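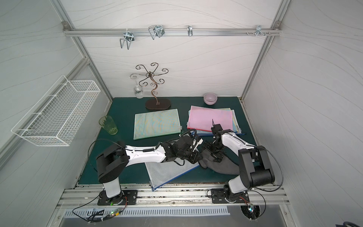
Volume 23, Number 4

The Folder Drawer, and Other Matters of the Worktable

Dear friends of the Westovstead Craft and Paper Circle,

I promised in the December letter that I would get to the subject of folders, and then I wrote about glue instead, and several of you were kind enough to remind me. So this is the folder letter at last, with a few detours along the way, as you have come to expect from me by now.

I am very fond of mesh zipper folders, and I will tell you how it started. Years ago I kept all my patterns and paper scraps in big brown envelopes, the kind with the little metal clasp, and every clasp broke off within a season. Then my sister-in-law in Hirkstead gave me a mesh folder for my birthday with a card tucked inside it, and I remember thinking it was an odd sort of present. I have used it nearly every day from that day to this! You can tell what is in it without opening it, it doesn't mind a damp tabletop, and when it gets grubby you can wipe it down and stand it up by the sink.

Color is the thing, though. A stack like the one at the top of this letter, with pink on top and yellow, blue and green peeking out underneath, is a cheerful sight on a dark green table, and it is a useful one too if you give every color a job. At my house pink is for letters and cards waiting to be answered (it is always the fullest, I am sorry to say), yellow is for receipts, blue is for patterns, and green is for anything to do with the garden. The patterned ones I save for gifts and for projects I am in the middle of, because a pattern catches my eye and reminds me that I have something unfinished. A light green-and-yellow one like the one lying by the stack would do very nicely for that. Then there is the plain whitish kind with the blue zipper edge, and I like those for whatever hasn't got a home yet.

If you are starting from a heap, and most of us are, please don't begin by buying more folders. Lay out the ones you have on the biggest table in the house. Empty them all, even the one you are afraid of. Run each zipper back and forth a few times, and if it sticks, rub a bit of candle wax along the teeth. Then sort your papers into piles and only afterward decide which pile gets which color. I did it the other way around the first time and ended up with a folder labeled "Blue Things," which helped no one.

Keep a soft cloth on the table while you work. Mine is a dark gray one that never gets folded from one week to the next, and it does for dust, for pencil smudges, and for the ring under the teacup.

Now for the detour, which concerns cups. Natanael Honorato wrote to ask what to do with the pretty metal stands that so many of us inherited and never know where to put. He has one with scrolling arms that belonged to his mother, and he had been keeping it in a closet. Natanael, bring it out! Those curling arms will hold a glass cup upside down quite happily, and a bronze-colored stand on an oval base looks lovely at the back of a worktable, where you won't catch it with your sleeve. Put a little pink bowl off to one side for pins or paper clips and you have made a very nice corner out of things you already owned. A pale green plastic cup is handy for pencils, and it won't break your heart if you knock it over.

One more thought while we are on the subject of keeping a tabletop clear, and that is to use your walls. A white wire basket hung to one side will take rolls of tape, odd gloves and the mail. A rail with a few hooks along the back is better still. They don't have to match, either. I have big double hooks for scissors and aprons and a skinny single one that is just right for the tape measure, and I would not trade them for a set.

On to our own business. The spring swap will be held in the upstairs room at Mendonça Hall on March 17, 2018, and the doors open at ten. Please bring folders, pouches and small boxes you no longer need, clean and empty, with the zippers closed. We had 300 sheets of donated card left over after last year's swap, and 200 of them are still looking for a home, so bring something flat to carry them in. Coffee is in the small kitchen, and the rolls are coming from the Jindovo bakery again, the ones with the poppy seeds.

If you can't come but have folders to pass along, leave them in the box by the side door at Mendonça Hall with your name on a slip of paper inside. Letters for the next issue may go in the same box, and I would dearly love to hear what color you keep your receipts in.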